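Print | E-mail

Ziltent: Collector's Edition

Ziltent is a point-and-click adventure for one player, developed by Dralell and published by Voltura. The story was written by Úna Gallagher, and the music was composed by Yevdokiia Derkach.

The edition contains the full game on 2 discs, a printed manual of 70 pages and a folded map of the harbour district. The game has 38 locations and almost twice as many puzzles as the first release. Progress may be saved at any point. Subtitles are provided in English and Irish. 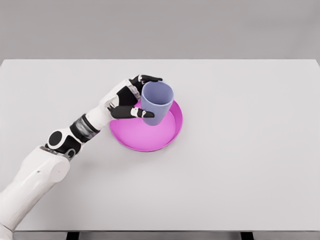 Cup and plate, computer render.

Orders placed before the end of November will be sent from the Ní Bhriain warehouse. Discs found to be faulty may be returned for replacement on proof of purchase.

Print this page | E-mail this page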